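衣物整理与床铺归置操作指南
第四章 在床面上折叠与分拣衣物

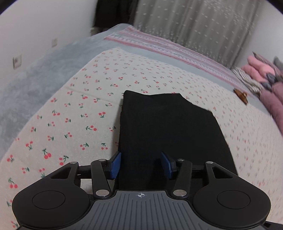
Hashini Abeysekara在审阅本章初稿时来信指出，床面较软，深色衣物折完之后边角容易走形，建议把“压平”单列为一个步骤，并且放在“移放”之前。编写组采纳了这一意见，见4.3节第6步。来信还提到，许多住户习惯把待折衣物直接堆在枕头上，此种做法会使衣物上的灰尘和线头落入枕套，本章已在4.1节中增加相应注意事项。

4.1 适用范围与准备

本章适用于Sutdale公寓各户卧室内的日常衣物整理，包括洗净晾干后的上衣、裤装、家居服、薄毯及小件织物。正装、皮革制品及需悬挂保存的衣物不在本章范围之内，请参阅第六章。

床面是多数住户最方便使用的大面积平面。使用床面折叠衣物时，应当先完成以下准备工作：

1. 将床单四角拉紧，抚平床面中部的皱褶。床单有褶时，薄料衣物会随之起皱。
2. 将毛毯、盖毯等较厚的织物移至床的一侧或床尾，在中部留出折叠区。折叠区的宽度应不小于一件上衣平铺后的宽度。
3. 将待折衣物集中放在床的另一侧，不得与已折衣物混放。
4. 检查床面有无碎屑、纸片、枯叶等杂物。如有，应先行拾起并弃入垃圾桶，再铺放衣物。
5. 打开室内主灯。深色衣物上的浮毛在昏暗光线下不易辨认。

注意：待折衣物不得堆放在枕头上，也不得堆放在床头插座附近。

注意：印花床单颜色较多，小件织物放在上面容易被忽略。整理袜子、手帕等物时，可在床单上另铺一块素色浴巾作为底布。

4.2 分拣

分拣应在折叠之前完成。边折边分容易造成反复翻动，已经叠好的衣物也会因此散开。

1. 从衣物堆的最上层开始，逐件取出，不要从堆底抽拉。
2. 按面料分为三组：绒面及毛绒类、针织类、梭织类。绒面衣物容易掉毛，应单独成组，并与黑色、深灰色衣物保持距离。
3. 每组之内再按颜色深浅排列。条纹衣物按其中较深的颜色归类。
4. 逐件检查口袋。硬币、钥匙、纸巾及包装纸应全部取出。
5. 发现衣物尚有潮气的，应退回晾晒，不得折叠入柜。
6. 发现衣物有脱线、掉扣的，放入修补袋，并在袋外标签上写明所属房间。

说明：同一户内有多人共用衣柜的，可在分拣时按使用人再分一次。每人一堆，堆与堆之间留出一掌宽的间隔。

4.3 深色软质织物的折叠

深色软质织物包括黑色家居裤、深色薄绒上衣、黑色围巾等。此类织物垂感较强，边缘不易对齐，且浮毛明显，应按下列步骤操作：

1. 用粘毛滚筒沿同一方向滚过织物正面，再翻面重复一次。
2. 将织物平铺在折叠区中央，正面朝下。
3. 双手捏住两侧边缘，向外轻轻展平。不要用力拉扯领口和袖口。
4. 将左右两侧依次向中线折入，折成长条形。袖子应平贴于衣身，不得外露。
5. 自下而上对折，再视柜格尺寸折一次，使成品大致呈长方形。
6. 用手掌自中心向四边压平，停留数秒，待边缘稳定后再移动。
7. 检查四角。如有一角翘出或翻起，应打开最后一折，将该角收入内侧后重新折好，不要直接塞入。
8. 一手托底，一手扶住上层，水平移放至已折区。

注意：不得只捏住衣物的一角提起。软质织物受力不匀，提起后下层会滑脱，须重新折叠。

注意：移放过程中，织物的底部不应在床单上拖行。

说明：成品边缘略有不齐属于正常现象，不影响入柜。若上下层错开的宽度超过一指，应重新折叠。

4.4 毛绒衣物与条纹衣物

毛绒衣物体积较大，折叠时应减少折数，以免绒面压出痕迹。

1. 将毛绒衣物翻至反面，使绒面朝内。
2. 左右各折入一次，上下对折一次即可。
3. 不要在其上叠放重物。同一叠中，毛绒衣物应置于最上层。

条纹衣物可利用条纹作为对齐的参照。

1. 平铺后，先确认条纹与床沿平行。
2. 折入时使条纹首尾相接。条纹歪斜的，说明衣身已经扭转，应展开重铺。
3. 横条与竖条衣物分开叠放，便于日后取用。

4.5 毛毯与盖毯的归置

衣物全部移出床面后，方可归置毛毯与盖毯。

1. 将绒毯提起，在室内轻抖两三次。有过敏症状的住户应改用粘毛滚筒清理。
2. 沿长边对折，折线朝向床尾。
3. 将绒毯横铺在床的下三分之一处，两侧下垂部分应长度相当。
4. 编织盖毯放在绒毯之上，流苏或锁边一侧朝外。斜搭亦可，但不得垂至地面。
5. 暂不使用的绒毯，可折成方形收入床尾收纳箱。

注意：绒毯与编织盖毯不宜紧密卷在一起存放。绒毛会嵌入编织孔隙，日后难以清除。

注意：床边墙面设有插座的，毯子下垂部分不得遮盖插座面板。正在充电的电器不得放置于毯下。

4.6 入柜与标识

1. 同类衣物每叠不超过8件，毛绒衣物每叠不超过6件。
2. 折边朝外，开口朝内，以便逐件抽取。
3. 每格柜板前缘粘贴标签，标明类别。标签可向Prellville服务处领取。
4. 使用Filtico收纳盒的，应先擦净盒底，待其干透后再放入衣物。
5. 深色衣物与浅色衣物分格存放。柜格不足时，以素色布片隔开。
6. 关闭柜门前，确认没有衣角夹在门缝中。

说明：服务处现有标签2,000余张，各户按需领取，不必登记。

4.7 常见情况的处理

衣物堆过高，无法一次折完：先完成分拣，将未折各组分别放入洗衣篮，不要留在床上过夜。再次折叠时从梭织类开始。

折好的衣物在床上倒塌：多因床面过软或叠层过高。可在已折区下面垫一块硬纸板，并将一叠分为两叠。

黑色织物沾有浅色绒毛：退回4.3节第1步处理。绒毛仍不能除净的，翻面后轻拍，再用微湿的手套沿一个方向抹过，晾干后折叠。

床单随操作移位：暂停折叠，将已折衣物移至椅面或柜顶，重新拉紧床单后继续。不要隔着衣物拉扯床单。

小件织物不成对：放入单件袋，保留至下一次洗涤之后再行核对。

4.8 整理时间与交接

共用卧室的整理工作建议安排在星期日上午进行，先由各使用人自行取走个人物品，再按4.1至4.6节依次操作。当日未能到场的，可书面委托同室人员代为折叠，但修补袋和单件袋中的物品须由本人确认。

Moura楼各户的收纳盒领取及柜格调整由Huiling Xiao办理，修补袋的收取由Wagner Guimarães办理。收取后的衣物在7日内送回，送回时请当面核对标签。逾期未取的修补衣物存放于服务处内侧货架，领取时须说明房间号及衣物颜色。

绒毯、编织盖毯的洗涤周期及水温要求，见第五章。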